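September, evening

The rain started at four and I did not go out again. I made the soup from yesterday thicker with rice and sat down to watch the last two episodes of "Loller", which I was saving since the weekend. Now I have no more of it, and according to what I read this morning there will also be no more. Promadow decided to stop after the second season. The message was two sentences long, and one of them was to thank the fans.

I want to write down what I think before I read what everybody else thinks, so this will be long.

I came to this series by accident. My sister had the subscription and gave me her password for the month when my knee was bad. I watched the first episode with subtitles in English, because the people from Dosness speak very fast and with that accent where the end of every word is swallowed. In the second season I turned the subtitles off, and I am a little proud of this. There are still jokes that I did not understand. In episode three the ferry captain says something about a goose and the whole bar laughs, and I played it four times and I still do not know what is the matter with the goose.

For my memory, if I read this in some years: Loller is the family name. The old mother owns the ferry company, which exists since 1854, and she has three grown children who each believe that they will get it. In the first season she pretends to be ill to see how they behave. In the second season she is really ill and they do not believe her. I found this very good. It is a simple idea and the writers did not spoil it with too much explaining. The scene where she writes the name of the daughter in the accounts book and then closes it without a word - I had to stop there and walk through the kitchen.

What I liked less was the son who comes back from the city. He has a girlfriend, she has a secret, the secret is money. I have seen this in 12 other series, and each time the girlfriend wears a beige coat. Also the music was too loud under the talking. Maybe this is only my television.

The ending is a problem now. It was clearly made by people who expected a third season. The ferry leaves in the fog, the middle son is standing on the pier with the keys in his hand, and then the names come. When I watched it I already knew that it was finished, and I felt stupid to be angry at a boat.

I called Pascal Heitmann after dinner because he is the only person I know who also watched until the end. He was less sad than I am. He says that two seasons is a good length and that the English series he grew up with often had only six episodes, and then the actors went home and did something else. He also says the numbers must have been bad from the beginning, because on the forum there were never more than 300 people, and half of them were fighting about the hair of the daughter. I said that a company should have a little patience. He said I should write them a letter. I think he was joking, but I looked for the address. There is only a form, and in the form you must choose a "topic" and there is no topic for this.

We talked 30 minutes and then he had to go to bed, he has the early shift. He recommends me "Tanabe", which is about a detective who is also a piano tuner. One season, all episodes are there already. He promises that it has an end.

Other things of today. The bread was good, less salt next time. I paid the water bill. 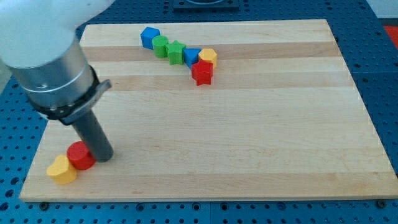

Robot arm, wooden board, red block.

My sister wrote at nine. She wants to change the subscription to a cheaper one with advertising, and she asks if this is okay for me. Of course it is okay, I do not pay for it. But I asked her to wait until I have seen the first season one more time. She answered with only a thumb, so I do not know if this means yes.

I started with the first episode of "Tanabe" after that, but I was too tired to be fair to it. The detective has a nice voice. There was a dead man in a concert hall and a long talk about humidity, and then I fell asleep and woke up at the credits. Tomorrow again, from the beginning, and not on the sofa.

I must also look up the word "skiff". They said it in every episode of "Loller" and I always thought I knew it.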